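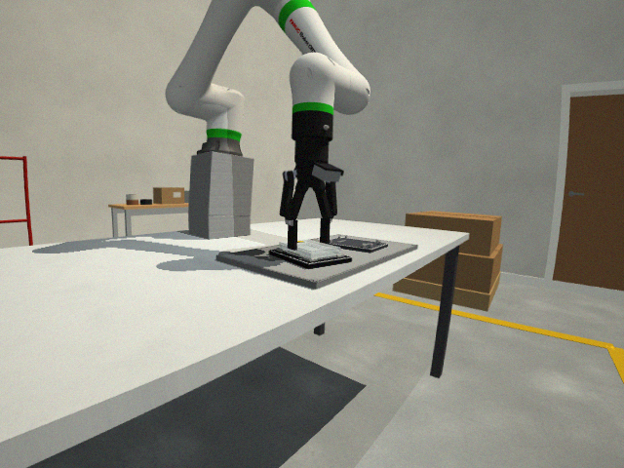
Roboterarm mit grünen Ringen über einer grauen Arbeitsplatte (Computergrafik)

Häufige Fragen zur Mietberufskleidung

Für wen ist der Mietservice von Grurner gedacht?
Für Betriebe ab 3 Trägern. Kleinere Betriebe können die Kleidung kaufen und nur die Wäsche bei uns bestellen. Die Preise dafür stehen auf der Seite „Waschservice“.

Was ist im Mietpreis enthalten?
Enthalten sind die Kleidung, Abholung und Lieferung, das Waschen, kleinere Reparaturen und der Austausch bei normalem Verschleiß. Namensschilder werden beim ersten Einkleiden kostenlos angebracht. Ein gesticktes Firmenlogo berechnen wir einmalig pro Teil.

Wie viele Garnituren bekommt jeder Mitarbeiter?
Bei wöchentlichem Wechsel sind drei Garnituren üblich: eine am Körper, eine im Schrank, eine in der Wäsche. Wer seine Kleidung täglich wechselt, braucht mehr. In Küchen und in der Lebensmittelverarbeitung planen wir deshalb mit 12 Garnituren pro Person.

Welche Kollektionen gibt es?
Zurzeit liefern wir Lastwood (Latzhosen, Bundhosen und Jacken für Handwerk und Montage) und Barredo (leichtere Mischgewebe für Lager, Versand und Service).
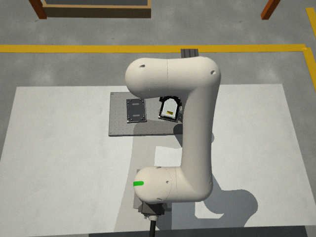

Beide Kollektionen lassen sich innerhalb eines Vertrags mischen. Warnschutzkleidung führen wir nur in der Reihe Lastwood. Schweißerschutz bieten wir nicht zur Miete an.

Wie läuft die Anprobe ab?
Wir kommen mit einem Größensatz zu Ihnen. Pro Person rechnen wir mit 8 Minuten. Wer am Termin fehlt, kann das Maßblatt selbst ausfüllen und nachreichen. Ändert sich später die Größe, tauschen wir die Teile ohne Aufpreis, einmal pro Vertragsjahr.

Wann wird abgeholt und geliefert?
Ihr Liefertag steht im Vertrag. Fällt er auf einen Feiertag, kommt der Fahrer am nächsten Werktag. Im Mai verschieben sich mehrere Touren, den geänderten Plan schicken wir vorab per E-Mail. Schmutzwäsche muss bis 7 Uhr im Sammelschrank liegen.
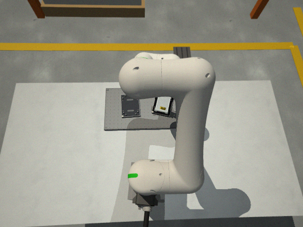 Ansicht von oben: Roboterarm über gelochter Platte

Was mache ich mit beschädigten Teilen?
Binden Sie einen der roten Reparaturzettel an das Teil und geben Sie es mit in die Wäsche. Offene Nähte, Knöpfe und Reißverschlüsse erledigen wir in der Regel bis zur nächsten Lieferung. Ist eine Reparatur nicht mehr möglich, erhalten Sie Ersatz.

Ein Teil fehlt in der Lieferung. Was nun?
Jedes Teil trägt einen Barcode. Melden Sie uns die Nummer aus dem Kragen oder Bund, dann sehen wir nach, wann es zuletzt erfasst wurde. Verlorene Teile werden zum Restwert berechnet.

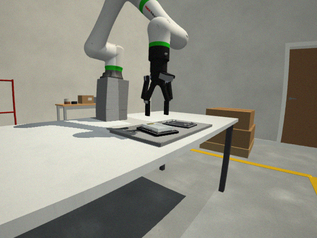
Vertrag und Kündigung

Wie kündige ich einen einzelnen Träger?
Über das Kundenportal Skendgate, Menüpunkt „Träger“. Geben Sie die Kleidung bei der nächsten Abholung vollständig zurück. Die Miete endet zum Monatsende.

An wen wende ich mich bei Fragen zur Rechnung?
An Kiros Endale im Kundendienst, Durchwahl 492, freitags nur bis 12 Uhr. Halten Sie bitte Ihre Kundennummer bereit.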